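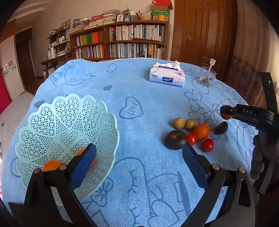

## Noviembre – pinzas de mano, dedos con almohadilla nueva

Tarde de fruta sobre la mesa redonda. Objetivo: decidir si las almohadillas azules se quedan o si volvemos a las anteriores antes de cerrar el par. La electrónica no se toca en esta entrada.

Estado del par al empezar:

- Dedos negros, almohadilla azul oscuro con textura en la cara interior.
- Tornillería de las articulaciones revisada. El tornillo interior del dedo izquierdo se aflojaba en la versión anterior; lleva fijador medio y de momento aguanta.
- Gatillo con el muelle Skomex corto. El largo sigue en la caja, sin etiquetar (pendiente mío).
- Apertura calibrada de 0 a 1000 en unidades del codificador. Cero con las almohadillas en contacto, sin apretar.

### Calibración

El cero se había movido desde la última vez. Causa probable: las almohadillas nuevas son más gruesas y el valor guardado correspondía a las viejas. Borrado el fichero y repetido el procedimiento completo:

1. Cerrar sin carga y guardar el mínimo.
2. Abrir hasta el tope mecánico y guardar el máximo.
3. Repetir cuatro veces y comparar lecturas.
4. Cerrar sobre el patrón impreso y anotar.

Dispersión en el patrón: 7 unidades entre la lectura más alta y la más baja. Aceptable para lo que hacemos. Myrto Spanos pedía menos, pero con la holgura que tiene la bisagra impresa no vamos a bajar de ahí sin cambiar a casquillo metálico. Queda anotado como tarea aparte.

### Agarre

Las naranjas son la pieza de referencia por tamaño y porque la piel rugosa da una señal clara cuando la almohadilla patina. Criterio: coger, separar de la mesa, mantener, soltar sin que ruede. Naranja de masa conocida, 182 g en la balanza de cocina.

Con la almohadilla centrada en el ecuador de la fruta el agarre es estable y el gatillo se mantiene sin esfuerzo. Si se entra por encima del ecuador, la naranja gira hacia abajo y sale despedida de la pinza. No es un problema de material sino de geometría: las puntas cierran en arco y, con una esfera de ese diámetro, la zona útil de la almohadilla es el tercio medio. Las mitades superiores prácticamente no trabajan.

Los tomates pequeños piden otra cosa. El muelle corto tiene demasiada precarga y cuesta dosificar al final del recorrido. Lo mismo le pasó a Angeliki Kontogiannis con la versión de Tamura, y ella lo resolvió limando la leva, solución que no me gusta porque no tiene vuelta atrás. Prefiero probar antes el muelle largo.

Las patatas, sin novedad. La maracuyá resbala más de lo esperado: piel lisa y dura, y la textura de la almohadilla no llega a morder.

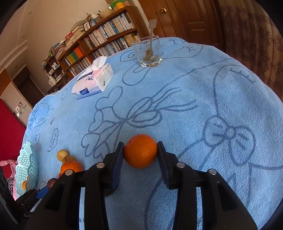

Para comparar almohadillas habría que fijar la fuerza de cierre, y con gatillo manual eso depende de la mano. Opción barata: un tope ajustable en la carrera, con tornillo M3 y contratuerca, colocado detrás de la leva. Hay sitio en la carcasa si se desplaza el canal del cable. Lo dibujo esta semana sobre la pieza Daltinier y lo imprimo en PETG, a poder ser con las capas perpendiculares al esfuerzo. La anterior se abrió justo por ahí.

Sobre el mantel: el rizo frena la fruta y hace que soltar parezca más fácil de lo que es. En el banco de Wurcombe, que es melamina, las mismas naranjas ruedan al menor desvío. Los resultados de soltar no se mezclan con los de allí. Los de agarre sí valen.

Otra cosa que apunto para no perderla: con las dos pinzas sobre la mesa, las muñecas se estorban si el traspaso se hace cerca del borde. Mejor llevarlo al centro y con una mano más baja que la otra. Con la fruta entre las dos, la que recibe tiene que entrar a 90 grados; de frente chocan las carcasas antes de que toquen las almohadillas.

### Decisión

Se quedan las azules – provisionalmente, hasta probar el muelle largo. Las viejas, guardadas en bolsa con los tornillos.

### Pendiente

- [ ] Montar el muelle largo en la derecha y repetir con tomate.
- [ ] Tope ajustable: dibujo e impresión.
- [ ] Casquillo metálico para la bisagra, pedir precio (Myrto).
- [ ] Preguntar a Angeliki cuánto limó exactamente.
- [ ] Subir el fichero de calibración nuevo y retirar el antiguo del repositorio.
- [ ] Etiquetar la caja de muelles.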